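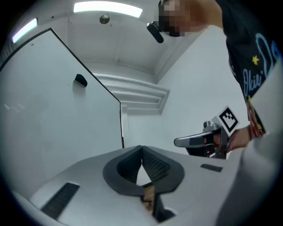
성적서의 숫자를 현장에서 그대로 써도 되느냐는 질문이 거래처에서 가장 자주 들어온다. 헬리(Helley)의 답은 측정 조건이 성적서와 같을 때에 한해 그렇다는 것이다.

## 회사 개요

헬리는 산업용 저울과 분동의 교정을 수행하는 시험 기관이다. 본사는 에쿠비크(Ekuvik)에 있으며, 바르트(Baert)에 분소를 둔다. 현재 관리 대상으로 등록된 저울은 291대이다.

## 업무 범위

- 전자식 저울 교정(방문 및 입고)
- 분동 교정 및 재조정
- 측정 불확도 산출과 성적서 발행
- 저울 사용자 교육(매년 7월, 본사)

입고품은 항온실에서 온도 평형을 거친 뒤 측정한다. 반복성 시험은 동일 하중에서 10회 실시하고, 편심 시험은 중앙과 네 모서리에서 실시한다.
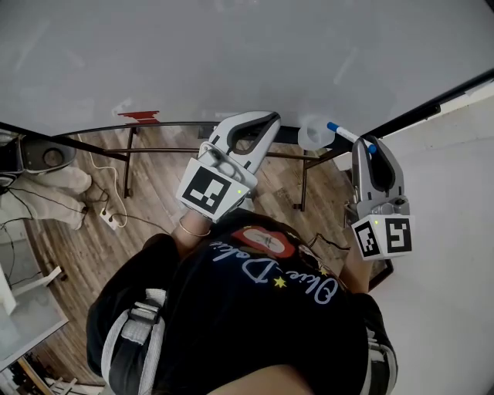 교정 주기를 일률적으로 1년으로 잡는 것은 과하다는 의견이 바르트 쪽 거래처에서 접수된 바 있다. 당사는 주기를 지정하지 않는다. 사용 빈도, 설치 환경, 직전 성적서의 편차를 근거로 사용자가 정하며, 요청 시 이력 자료를 제공한다.

## 기록 관리

측정값은 자체 프로그램 조디나우(Zodinau)에 입력한다. 원시 데이터는 8년간 보관하며 수정 이력은 삭제하지 않는다. 성적서 재발행은 접수 후 4일 이내에 처리한다.

방문 교정 신청 시 저울의 최대 용량, 최소 눈금, 설치 위치를 기재한다.

최종 개정: 2021년 4월 28일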